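Kultard Opens Enrollment for Online Stage Movement Course
15/06/2021

The Kultard performing arts school has opened enrollment for an online course in stage movement and voice. The course was developed by Noelia Mateos and Fulgencio Montoya and replaces the evening workshop previously held at the Cuesta studio.

The program runs for 5 weeks. Each week consists of one live class, one recorded warm-up and one written assignment on a short scene. Live classes are capped so that the teacher can view every student on a single screen. Students work from home and need a clear patch of floor, a laptop or tablet, and a wired or wireless headset.

Mateos teaches the movement portion, which covers balance, floor work and breathing. Montoya teaches voice, with units on pitch range, diction and speaking over recorded music. Both units were tested in April with a group of former workshop students, and the order of the voice exercises was changed after that trial. Singing over a live video link was dropped because of the sound delay. Students now record their songs separately and upload them before class. 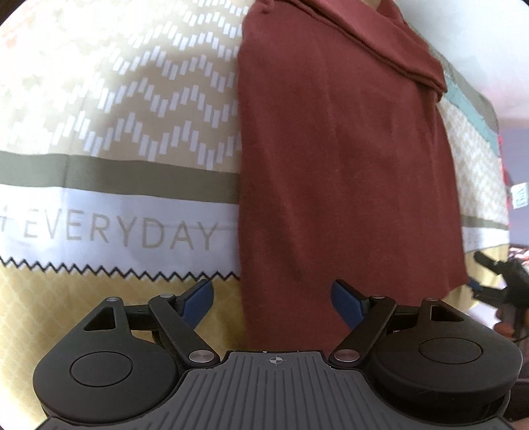
Do students need earlier stage training to enroll?

The course is open to beginners, and the first live class covers basic terms and posture. Applicants with a current injury are asked to note it on the form so that floor exercises can be adjusted.

The fee is $362, payable at enrollment. Recordings of the live classes stay available to enrolled students until the course closes. Files are hosted on Rundska, the platform the school already uses for its music theory classes. Uploads are limited to audio and video, and each student has a private folder that only the two teachers can open.

Final scenes will be performed live on video for Vega Gallardo, who directs the Ponumen theater company. Gallardo will give each student written notes on timing, voice and use of space. The session does not count as an audition for the company.

Enrollment is handled through the Kultard office. Students who paid for the canceled Cuesta workshop may transfer the full amount to the online course or request a refund in writing.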